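Wood! It's everywhere. Doors, pencils, spoons, probably the thing your elbows are on. But why has it got all those wiggly lines?

The lines are called **grain**. And they come from how a tree grows.

Trees grow outwards as well as up. Every year, a new layer under the bark. Spring layer: pale, made in a hurry, big cells full of water. Summer layer: darker, slower, cells all squashed up. Pale, dark, pale, dark. One pair = one year.

Cut straight across the trunk and you get rings. Cut along it, the way you would for a plank or a table top, and the rings turn into long stripes and waves.

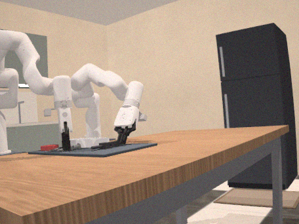
Bjartur Hjaltadóttir wants to know if the tree feels it when the rings get made. No, Bjartur, trees haven't got nerves or a brain. The new layer just grows, a bit like your fingernails do.

## Why so wavy?

Because trees aren't perfect tubes. They lean. They bulge. They grow round old branches (thats what a knot is, the bottom bit of a branch). So when a saw goes through dead straight, it slices in and out of the layers. Wavy trunk, wavy lines.

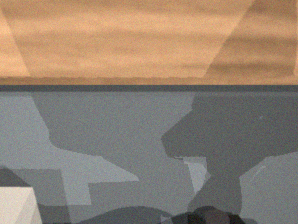
*Wood grain: light bands and darker ones.*

## Can you tell how old a tree was?

Yes, if you've got the whole end of the trunk. Start in the middle, count the dark rings. The old larch that came down at Lesholm in December had 39. Some trees get to over 600!! Bring a magnifying glass for those.

Fat ring = good year, lots of rain. Skinny ring = dry or cold, or a bigger tree hogging the ligth. 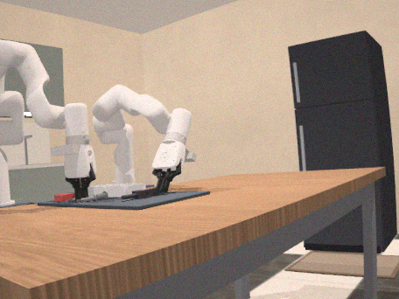

## Try it: grain rubbings

- Find some old bare wood. Ask first.
- Thin paper on top, hold it still
- Rub with the side of a wax crayon, not the point
- Now go across the grain, then along it. Which one shows up best?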